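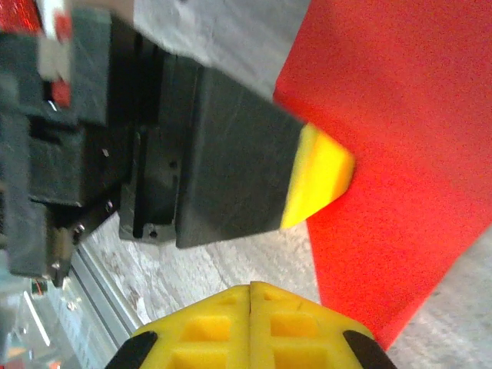
A yellow fingertip touching the edge of a red sheet on the workbench. The two yellow fingers at the bottom belong to the camera's own arm.

How a robot arm holds something flat

A block is easy for a robot to pick up. It has sides, so two fingers can close on them. A flat sheet lying on a bench has almost no sides. The robots at the Laxdal shared workshop have to deal with this problem, and so will yours if you build one at home.

The hand on the end of a robot arm is called a gripper. Most simple grippers have two fingers that open and close. A small motor does the squeezing.

Look at the pockets in the fingers at the bottom of the picture. A finger with pockets uses less plastic than a solid one and weighs less. Weight at the end of an arm matters. Hold a full drink bottle close to your chest, then hold it out with a straight arm. The bottle has not changed, but your shoulder works harder. A robot's shoulder motor has the same trouble.

Grip comes from friction, the force that resists sliding. Rubber on plastic has plenty of friction. Smooth metal on plastic has less. Builders often put rubber where a finger needs to hold on.

For a flat sheet, one arm can press down while the other lifts or slides an edge. Both arms need to know where the bench is. Kadri Lūse, who wrote the program for the Laxdal arms, stores the bench height as a number. If the number is too low, the fingertip pushes into the bench and the motor strains. If it is too high, the fingertip closes on air.

Try it yourself

Put a sheet of craft foam on a table. Using only your thumb and one finger, pick it up from the middle. Then use 2 hands, one to press and one to lift an edge. Write down which way took longer.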